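Torari opens winter repair days in the old post office

19 December. The town of Torari has started a series of winter repair days, where people can bring broken household things and have them fixed without paying for the work. The first one was held in the old post office on Ponce Street, and the town says that 347 people came through the door.

The idea is simple. A visitor writes the name of the object on a paper card, gets a number and waits for a free table. The person at the table looks at the object together with the owner. Small parts such as screws, fuses and plugs are free. For bigger parts the owner pays the shop price.

According to the town office, 64 objects were repaired on the first day. Most of them were lamps, toasters and winter coats with a broken zipper. Other things went home again with a note that tells which part is missing and where it can be ordered. Some visitors came only to ask a question or to drink a coffee, and the town counts them also.
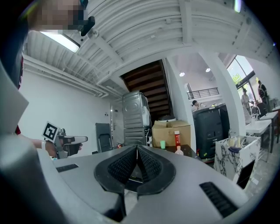 The money for the series comes from the waste budget of the town. Last year Torari paid to bring 3188 bags of mixed household waste from the collection yard to the plant in Dillora, and the price for each bag went up in February. The town office writes in its letter to the residents that it does not expect the repair days to change this number very much in the first winter. It hopes that people will get the habit of asking before they throw away.

Not everybody is happy with the place. The old post office has only one entrance with steps, and the ramp at the back side was closed on the first day. Several residents complained about this in writing. The town answered that the ramp will be open for all the next dates, and that a bell will be put beside it. Parking is also difficult, as the yard behind the building is used by the market until noon. Visitors with heavy objects can stop for ten minutes in front of the bakery.

The neighboring town of Stinarance has had similar days for a longer time and lent part of the tools, among them two sewing machines and a set for sharpening knives. These have to go back at the end of the winter. Torari has set aside 898 dollars to buy its own.

The next repair day will be in January, and the last one of the season is planned for February. Microwave ovens, gas heaters and anything with a gasoline motor are not accepted. Each household may bring two objects. Cards can be picked up at the library from one week before, and the doors open at nine in the morning.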